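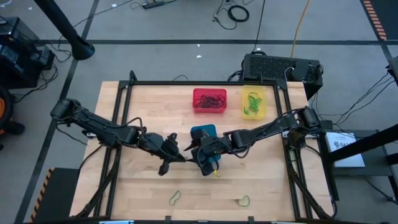 Before anyone trains anything this term, we need to talk about where the examples come from, as that's where most of last year's groups came unstuck. A learning system only knows what you showed it, and it will happily learn your bad habits along with your good ones. Take the rubber band sorting task, with its red, yellow and blue bins. Two arms, three bins, lots of small stretchy things — it sounds easy until you get a moment where the two grippers are nearly touching over the middle of the table and there are still loose green bands lying on the wood. Which one does the left arm go for next? You'll have an answer in your head. Your partner will have a different one, and if you both record without agreeing first, the model gets a muddle of the two.

So, agree first! Write your rules on one side of paper before you switch anything on. Mine for this task were nearest band first, one arm moves away before the other comes in, and no flicking (you will be tempted to flick).

How many examples?

Each pair records 51 episodes. Kimutai Lyimo's group will pool theirs with the set from Wonville, which brings the shared set to 1008, and you're all welcome to train on that once your own is handed in. Don't skip straight to the big one, please. I want you to see what a small set can and can't do.

Mistakes

Keep them, mostly. If you drop a band and pick it up again, that's a lovely example and I'd be sorry to lose it. If you drop a band and then stop to chat for half a minute, bin the episode and go again. Pendo Kirui and I still argue over the cases in between, so put a note in the log and we'll look at them together.

Starting positions

Move the loose bands before every episode. I mean properly move them — left, right, close to you, half twisted, two in a heap. People tend to drop them in the same handy spot and then wonder why the arms reach for bare wood.

To hand in by 10 September: your rules, your log and the episodes, in the Swai folder. Questions to me or to Imani Ndung'u.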